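Moving and cleaning slatted chairs on a tile floor

Chairs with open slats are easy to wipe down but they mark a polished floor quickly if they get dragged. Check the leg tips before anything else. Grit sits under them and does the scratching.

To shift one, stand square to it and take the front rail in both hands, palms over the top, one either side of centre.

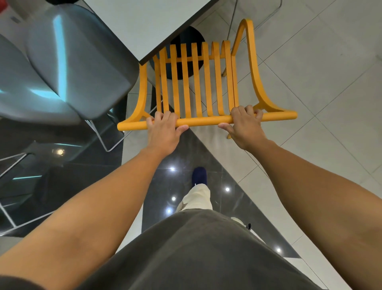 Lift until the legs clear the floor, then step back. Don't pull by a single slat. The slats on ours have held their colour well, but the joins at the crossbar are where dust collects, and an old toothbrush gets in there better than a cloth.

For washing, I use 28 mL of dish soap in 900 mL of warm water. Wring the cloth out hard so nothing drips on the tile.

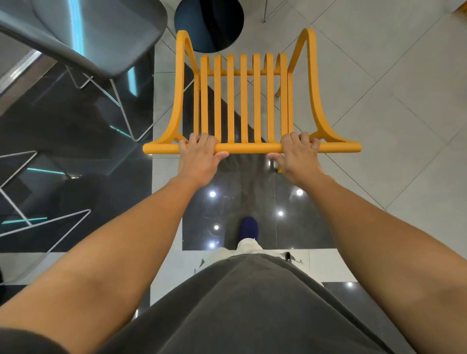
Dish soap left a film on mine, writes a reader in Ulport, so now I go over the slats a second time with plain water and dry them with a tea towel. Worth doing if your water is hard.

Felt pads wear out faster on tile than on timber. The Maltent stick-on ones lasted us from March to June. The Fludis push-on caps cost more and are still going.
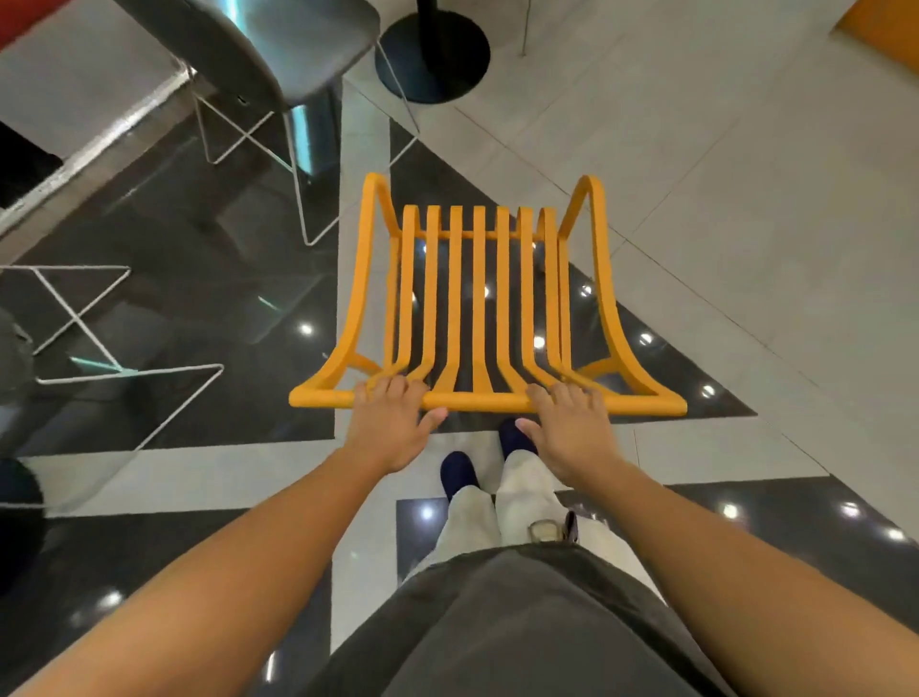
Set the chair down back legs first and leave a hand's width between it and the table edge. Dark tiles show every scuff, so sweep under the table on Friday and mop after that.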